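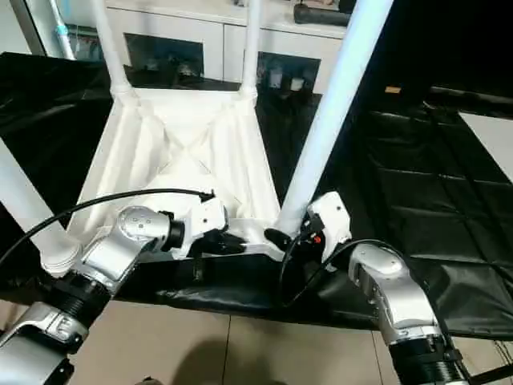 Why does bread dough get bigger?
Because of yeast. Yeast is a tiny living thing, and when it eats the sugars in dough it lets out gas. The gas gets stuck in the dough and blows it up, kind of like lots of very small balloons.

OK so that's the short version. Long version coming up. Get a snack. Toast would be good.

What's yeast?

A fungus. Same big family as mushrooms. But a mushroom is made of loads and loads of cells all stuck together and a yeast is just one cell, all by itself. Way too small to see. A little spoonful of dry yeast from a packet has billions of them in it. They look like tan sand, and they smell a bit like a cracker that's been in a cupboard.

Are they dead in the packet? Nope. Asleep, sort of. They've been dried out, so they can't do much of anything. Give them warm water and they wake up. Some bakers stir them into the water first with a pinch of sugar and wait for foam. That's called proofing the yeast. Foam means they're alive. No foam after ten minutes or so, get a new packet.

What does yeast eat?

Sugar. But lots of bread has no sugar in the recipe! So where does it come from?

From the flour. Flour is mostly starch. Starch is a long chain made of sugar bits hooked together, like a paper chain. Yeast can't eat the whole chain, too big. But flour also has helpers in it called enzymes (say EN-zimes). When the flour gets wet the enzymes start snipping the chain into short pieces. Snip snip. Now it's yeast sized food.

Then the yeast eats and out come two main things:

Carbon dioxide. That's a gas. Same gas you breathe out, and the same one that makes soda fizzy.

Alcohol. A tiny bit. Most of it goes off in the hot oven. It's part of why rising dough has that funny sharp smell.

Why doesn't the gas just float away?

Good question. If you put yeast in a glass of sugar water, you get bubbles, and they go up and pop. Gone. Dough is different, dough is stretchy. The stretchy stuff is called gluten.

Wheat flour has two proteins in it that don't do much when they're dry. Add water and they grab on to each other and make gluten. It's like a net. A very bendy net. When you knead the dough (push, fold, turn, push, fold, turn) the net gets stronger and smoother, and that's why the dough starts out lumpy and sticky and ends up soft like an earlobe. Go on, feel your earlobe. Like that.

So the yeast makes gas, the gas goes into little air pockets in the dough, the net stretches, the pockets get bigger. Whole thing puffs up.

Some people can't eat gluten because it makes them sick. They can still have bread, but it's made with other flours, like rice flour, and something else has to do the holding job. Often it's a powder called xanthan gum. Or psyllium, which comes from seed husks and turns to jelly in water.

Try it: the balloon bottle

You need
an empty small plastic bottle
a balloon
a packet of dry yeast
2 spoons of sugar
warm water, like bath warm. a grown-up can check

Stretch the balloon out a few times first so it's floppy. Put the water in the bottle, maybe a third full. Sugar in. Swirl. Yeast in. Swirl again. Balloon over the top of the bottle. Stand it somewhere warm and go do something else for a while.

When you come back the balloon should be standing up. Leave it longer and it gets fatter. It won't get as big as a party balloon, so don't wait all day for that.

Want to make it a real experiment? Do two bottles. One with warm water, one with cold water from the fridge. Everything else the same!! Same sugar, same yeast, same size balloon. If you change two things at once you won't know which one did it.

Warm and cold

Yeast is fussy about temperature. Cold yeast is slow yeast. Pizza shops use this on purpose. They put the dough in the fridge overnight and it rises reallly slowly, and slow dough tastes better becuase there's more time for flavors to build up.

Warm yeast is fast yeast. Too hot though and it dies. Very hot water from the kettle will do it. So if your bread came out like a brick, the water might have been too hot. Or the yeast was old. Or you forgot the yeast (happens).

What about in the oven?

First few minutes in the oven, the dough gets warmer and the yeast goes wild. One last big feast. Also the gas that's already in there spreads out, because gases take up more room when they warm up. And some of the water turns to steam. All of that pushes the loaf up fast. Bakers call it oven spring.

Then it gets too hot for the yeast and it stops. By now the outside is getting firm. The gluten sets, the starch soaks up water and goes solid, and the bubbles stay where they are. Look at a slice of bread. All those holes are where the gas was!

The crust goes brown last. Proteins and sugars on the outside cook together and make new flavors and new colors. That's the same thing that happens on toast and on a grilled burger bun.

Do bakers always use packets?

No, and for most of history there weren't any. There's yeast all over the place. On grapes, on grain, in flour. If you mix flour and water and leave it on the counter, and feed it some more flour and water each day, after a week or so wild yeast moves in and it starts to bubble. That's a sourdough starter. It has friendly bacteria in it too and they make it sour.

You have to keep feeding it. A bit like a pet, but a pet you can make pancakes with. Some starters get very old because people keep passing bits of them on. The Brelel bakery in Sarkerden says theirs was started in 1813. Hard to prove! But the starter jar lives on its own shelf and it has a name, which is Berhe. Every May they give away spoonfuls of Berhe to anyone who brings a clean jar. The line goes out the door.

The other big bakery near there is in Zornthorpe and it does it the packet way, only the packets are more like sacks. Roughly 3000 rolls in one night. They start at 7 in the evening and the rolls are on trucks before most kids are awake.

Does everything that rises have yeast in it?

Nope. Muffins, pancakes and most cakes use baking powder. No living things in that at all. It has an acid and a base in it, both dry. Get them wet and they fizz and make carbon dioxide. Same gas, different way to get it. It's quick, so you don't have to wait around for it like with yeast. That's why you can have pancakes in ten minutes and bread takes all afternoon.

Popovers don't use yeast or baking powder. Just steam. Lots of thin wet batter, very hot oven, whoosh.

And flat breads like tortillas mostly don't rise much. They aren't meant to.

Quick questions kids ask

Can I eat raw dough?
Please don't. Raw flour can have germs in it that make you ill, and cooking gets rid of them. Also yeast dough keeps on rising and you do not want that in your belly. Keep it away from dogs too, it's really dangerous for them.

Why do you punch the dough down?
Lets out the big bubbles so you don't get one huge hole in your sandwich. Moves the yeast around to fresh food as well. You don't have to really punch it. But you can.

Why put salt in?
Taste, mostly. It also slows the yeast down a bit and makes the gluten tighter.

Why does bread go hard when it's old?
The starch changes shape slowly and squeezes back together. Toasting it helps for a bit.

Does yeast feel anything when it's baked?
No. It's one cell, no brain and no nerves.

Words to know

Yeast: tiny one-cell fungus
Enzyme: helper that snips big food bits into small ones
Gluten: the stretchy net in wheat dough
Carbon dioxide: the gas in the bubbles
Knead: push and fold dough (the k is silent)
Proof: letting the dough rise, or testing the yeast. same word for both, sorry
Starter: flour and water with wild yeast living in it

Next up: why does popcorn pop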